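Visits & Fairs | Pet Trade

Two halls at Prurkberg

The Prurkberg pet trade fair says it has 393 exhibitors this year. I went in April, on the trade morning, and I would like to know where they were keeping them. Hall 1 was busy. Hall 2 had wide gray gaps with chairs in them, and by eleven people were eating their sandwiches there.

I go mostly for the feed and supplement side, which has been growing while the leash and collar people get pushed toward the restrooms. The first big stand past the doors was Rarness, with a joint chew for older dogs. The woman at the counter told me owners see a difference in 16 days. I asked what kind of difference and was handed a folder. The folder had a Labrador on a beach and a graph with no numbers up the side. I asked if there had been a group of dogs that got a plain chew, and she said she would have someone email me. Nobody has.

Hosseinzadeh was better. They make dry food for cats and had brought a person from the plant who knew what went into the bags and was willing to say which parts are cheap. He would not tell me where the fish meal comes from, but he said so plainly and didn't change the subject. The samples smelled like every other cat food I have ever opened.

The talk at noon was called "Trust on the Label" and was paid for by Bovilmont, who sell labels. It ran forty minutes. The advice was to use fewer words and bigger ones, and to put a number where the eye lands first. There was no time for questions, although there was time for a drawing for a free weekend.

After that I walked the supplement aisle again and looked only at the fronts of boxes. Big numbers, nearly all of them. A percentage looks like a test result, and a shopper in a hurry will take it as one. I want to know percent of what, measured by whom, and how much goes in the bowl for a ten-pound cat. 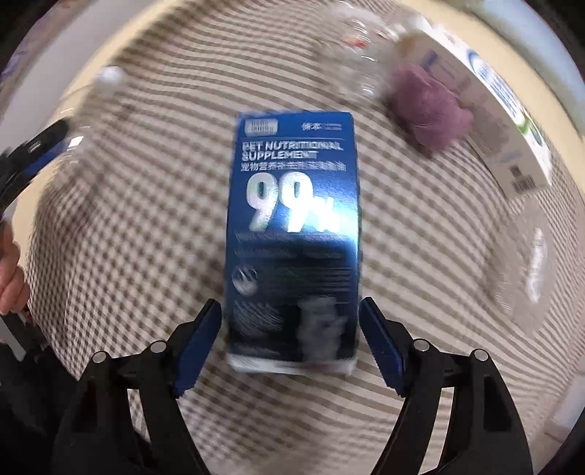 Fish oil supplement for pets, with a very large 99% on the front.

Fish oil may well do some good for some animals. My own vet is lukewarm and says to ask about the dose before the brand, and I heard very little about dose all day.

Practical notes: parking is a long walk from the east door, coffee is overpriced, and the coat check closes before the fair does. The organizers hope for 800 exhibitors once the new hall opens — I'd settle for the first two being full. I may go back next year for the cat food people. I won't stay for the talk.

Recent visits
Aquarium day at the garden center
A morning at the hay auction
Small animal show: the rabbits were fine
Inside a birdseed warehouse

Contact | All text copyright the author | Back to top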